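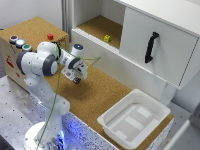 Workshop Fitter – Cabinets and Worktops

Prerville site, full time

Atar makes and repairs fitted workroom furniture for schools, laboratories and small manufacturers. The company wishes to appoint a Workshop Fitter to its Prerville site. The position reports to the Workshop Supervisor and is open to applicants from inside and outside the company.

Duties

The fitter will lay cork surfaces on tables and box tops, and line shelves and open compartments with the same material. Edge trim must be cut and fixed so that it meets the surface cleanly along its full length. The fitter will also hang and adjust sliding doors, attach handles, and mount push buttons and knobs on control boxes before these are passed to the electrical section for wiring.

Part of each week is spent on returned furniture. Worn cork is lifted and replaced, doors are realigned, and damaged trim is matched as closely as stock allows. The fitter enters all repairs in the job record on the day they are completed.

Two or three times a month the fitter will travel to customer premises to install finished units. Most of these visits are to the Najjar and Suvora buildings. A company vehicle is provided.

Requirements

Applicants must have completed a training program in cabinetmaking, joinery or a related trade, or be able to show equivalent experience. They must be able to read a dimensioned drawing and work from it without supervision. A valid driver's license is required. Experience with contact adhesives is desirable – training will be given where necessary.

The work involves standing for long periods and lifting panels with a second person.

Terms

The working week is 40 hours. The probationary period is six months. The workshop occupies 1,536 square feet on the ground floor and is accessible without stairs. Tools and protective clothing are supplied. Pay is set according to the company scale and will be discussed at interview.

How to apply

Applications should include a resume, a short letter and the names of two references. Photographs of completed work may be enclosed, up to a limit of 10. Please quote reference 466 on all correspondence.

Applications must reach the Personnel Office, Atar, Prerville, by 4 Jun 2019. Shortlisted applicants will be asked to complete a practical exercise in the workshop, for which materials will be provided.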